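The well owner on Kadside Road keeps her water test results in a kitchen drawer. She has lived 600 feet from the Dvorak compressor station for most of her adult life, and she agreed to talk on the condition that her name stay out of it.

"I'm not against the gas line," she said. "My brother worked on one. I want to know what's in the ground."

In April, Dvorak reported a leak of lubricating oil from a holding tank at the station. The company put the volume at 152 gallons. Residents got a letter 6 weeks later.

"The letter said no action was needed," she said. "It didn't say who decided that or what they tested."

She called the number at the bottom twice and left messages. A contractor called Welness came out the following month and drew water from her outside tap. She asked for a sample from the kitchen too and was told it wasn't on the work order.
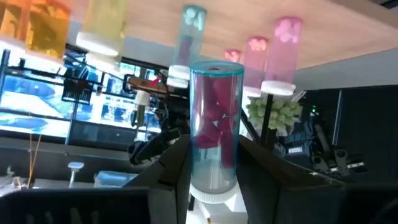
A teal-tinted bottle with a white cap and magenta pieces inside.

The results ran to 2 pages. Most lines read "not detected." She took them to the township office in Kivevitz, where the clerk made a copy and gave her a form for the state.

"I filled it out that night. I haven't heard."

Asked what she wants from Dvorak, she said a second round of testing, paid for by the company and done by a lab the neighbors pick. She also wants the old tank taken out.

"They keep telling us it's been repaired," she said. "Fine. Show me the paperwork."

Dvorak did not return a call asking for comment.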